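4. Bagging cell: daily set-up and care

This section covers the two-arm Jelline cell from the moment you switch it on to the moment you can reasonably go home. It assumes the rail is already bolted down and that both arms have been homed at least once. If not, go back to Section 2, which is longer and less fun.

You will need a hex key set, a lint-free cloth, a soft brush, and a flashlight. You will also need the Rosine tablet, charged. The tablet lives on the charger. It is seldom found there.

CAUTION: Press the emergency stop before putting any part of yourself inside the enclosure. Both arms can reach the middle of the floor, and neither one is looking out for you.

4.1 Powering up

1. Walk around the cell and look at the floor. Anything that fell since last night should go back to its place or in the trash.
2. Check that both black mounting plates sit flat on the rail. Try each base by hand. If it moves, stop and see Section 6.
3. Turn on the main switch and wait for the controller boards below the bases to light.
4. Release the emergency stop and press Home on the tablet. The left arm moves first. The right arm waits, then moves as if the whole thing had been its idea.
5. When Rosine shows both arms as Ready, run the short reach test. The grippers will come close together over the center of the floor. This looks worse than it is, up to the point where they touch.

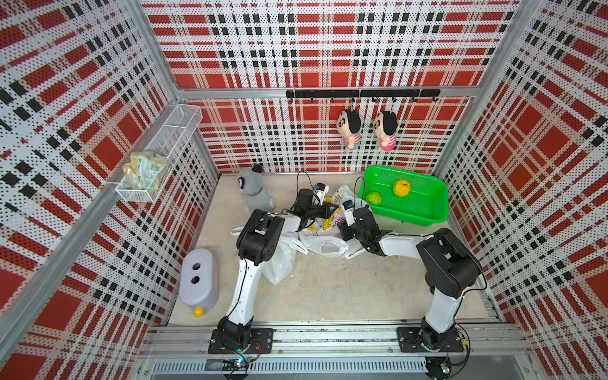
Fig. 4-1. Both arms reaching in over the bags. The controller boards are at the front, below the bases.

Note: Steady green on a board means it has power. Blue next to the green means it is also passing data. No light at all means a loose connector nearly every time, so try that before you write to us about a failed board. Holger Dahlgren has a drawer full of perfectly good boards that were returned as dead, and he would like the drawer back.

4.2 Setting out the floor

The cell practices on household clutter, and the clutter needs some order to it. Load the layout sheet on the tablet and follow these steps with the emergency stop pressed.

1. Put the green basket in the back right corner. Push it in until it won't go any farther, then leave it alone.
2. Fill the basket according to the sheet. Real fruit is not forbidden, but it has to leave with you at the end of the shift. This rule was written in April and we would rather not discuss it.
3. Drop the bags in the middle of the floor. Do not fold them, smooth them, or otherwise make them nice. A tidy bag teaches the arms nothing, and they will know you did it.
4. Place the remaining floor items as listed.
5. Leave the wall basket and the hook rail as they are unless the sheet says otherwise.
6. Step back, release the stop, and open the wrist view for each arm in turn.

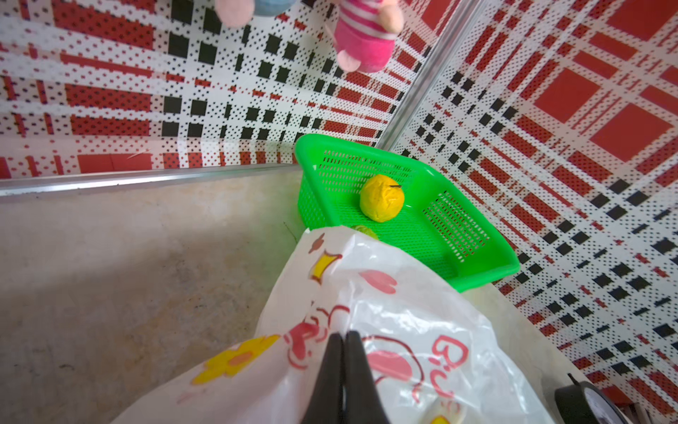 Take your time with the wrist view. Most of the bad runs we are sent from customer sites could have been caught right there, by a person with a cup of coffee and no particular hurry. Check the following before you press Start:

- The fingertips show at the bottom of the view. If they have wandered off to one side, the camera has turned on its mount.
- The picture is sharp at the distance of the object. Soft fingertips are acceptable. A soft target is not.
- No strong glare on the plastic. White bags are shiny, and a desk lamp aimed into the cell will make them shinier.
- The wall pattern is clean. The plaid is loud on purpose. Meenakshi Varghese picked it, has heard your joke about picnic blankets, and is sticking with it.

Note: If one wrist view is black and the other is fine, reseat the camera cable at the board end first. If both are black, the tablet has gone to sleep.

4.3 Checking the grippers and wrist cables

Do this after every 100 grasps, or whenever an arm starts dropping things it used to hold. Rosine keeps the count and will nag. You can dismiss the reminder 2 times. After that it stops asking and simply won't run.

1. Park both arms and press the emergency stop.
2. Wipe the fingers with the dry cloth, working toward the tips. No solvent.
3. Look between the tips for trapped film. A shred of bag too small to notice is plenty to keep the fingers from closing.
4. Check the bracket screws. Snug is enough. The bracket is not holding up a bridge.
5. Follow the wrist cable with your eye from the housing all the way around its loop. Look for flat spots, splits, and places where it rubs.
6. Release the stop and select Cable Check. The arm will lower the gripper over a bag and hold still while you study the view. 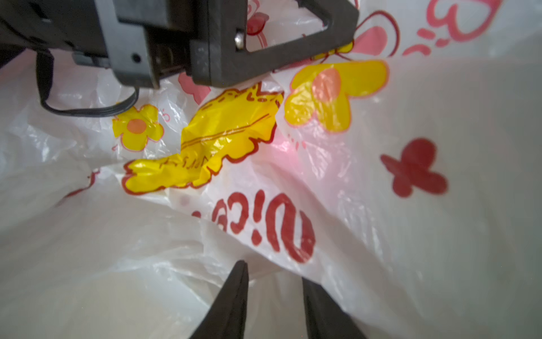
Fig. 4-2. Cable check over a printed bag. Look at the cable loop, the bracket screw, and the fingertips.

CAUTION: Do not tie the cable down to tidy it up. The loop gives the wrist room to turn. Pendo Massawe once replaced the same cable twice in a week at the Kolberg site before finding the zip tie that somebody had added between visits, out of kindness.

If the cable is worn, change it. Tape is not a repair, including the good tape. Order the replacement by the number printed inside the Väisänen parts cover, and fit it with the power off at the main switch. The emergency stop alone does not cut power to the camera.

4.4 Checking reach at the corners

Corner reach drifts when a base has shifted on the rail, and you will usually hear about it first from the operator, in the form of a complaint about the software. Run the corner test whenever a base has been loosened, and again after any knock hard enough to make you look around to see who noticed. The test sends the left gripper to the back left and the right gripper to the back right. 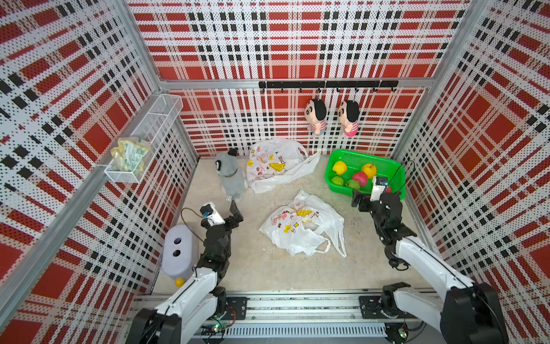
A base that has crept along the rail will put its gripper off target in the same direction every time, so run the test twice before reaching for the hex keys. Judge it by the objects and leave the numbers for later. With the left gripper hovering beside the gray plush toy and the right one in front of the basket's right side, close to the fruit, the arms are where this test wants them. Leave the second bag in the middle of the floor during the test. Neither arm should bother with it, and if one does, you have loaded the wrong program.

If an arm stops short:

1. Press the emergency stop.
2. Loosen the bolts on that mounting plate a half turn. Loosen, we said.
3. Slide the base back to its mark on the rail. If there is no mark, somebody skipped step 9 of Section 2. Make one now.
4. Tighten the bolts in a cross pattern, home the arm, and repeat the test.

If the arm still stops short, the trouble is in a joint and it's ours to fix. Send Roos Lambrechts the test file and the serial number from the base. A description of the noise is welcome. Recordings of you imitating the noise have proved less useful.

4.5 Shutting down

1. Press Park and wait until both arms are still.
2. Save the run. Rosine will ask whether you are sure, and it means it.
3. Brush the rail grooves clear of crumbs and bits of film. Brush outward, away from the controller boards.
4. Turn off the main switch.
5. Take the fruit.

Section revised 25/12/2025 by Ottar Midtbø, who had a quiet office and no one to stop him.

Contact Jelline Support | © Jelline. All rights reserved. | Back to top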